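Prurkstead releases Titent matte finish for light timber furniture

30 Nov 2023

Prurkstead has commenced supply of Titent, a two-part, water-borne matte coating for interior timber tables, benches and shelving. The product was developed over 14 months at the company's Cavirholm laboratory and replaces the Hervieu range, which will be discontinued once existing stock is exhausted.

Titent is intended for pale species and light veneers, where conventional polyurethane tends to amber with age. It is supplied in a single sheen level and may be applied by spray or short-nap roller.

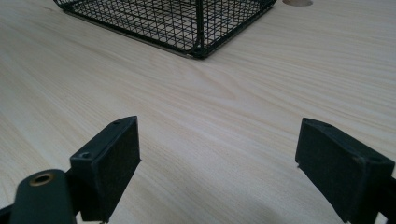 Colour stability was the main criterion during formulation. Panels were exposed under filtered xenon light for 2,000 hours and assessed against unexposed controls at regular intervals. On blond surfaces with fine, wavy grain, such as the tabletop under the black wire mesh basket, a small shift toward yellow is readily noticed, and the acceptance limit was set accordingly. A separate abrasion program was run on flat panels and on radiused edges.

"Most complaints we received about the earlier range concerned yellowing near windows," said Sivaprasad Marar, technical manager at Prurkstead. "The resin was changed first. The matting agent then had to be changed as well, as the original one left a grey haze over pale timber." 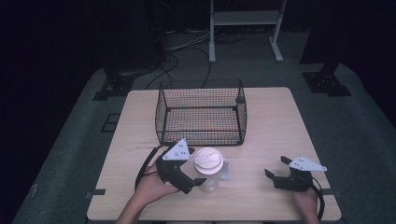 The revised matting agent has a narrower particle size distribution and settles more slowly in the tin. Stirring before use is still required. Pot life after mixing is nearly 105 minutes at standard laboratory conditions - shorter in warm workshops - and mixed product must not be returned to the original container.

Recoating over sound Hervieu finishes is permitted after a light sand. Waxed or oiled surfaces must be stripped to bare timber. Titent is not suitable for floors or exterior joinery.

Trade customers with open Hervieu orders have 30 days to transfer them to Titent at the existing price. Technical data sheets and safety data sheets are available from Prurkstead trade counters on request.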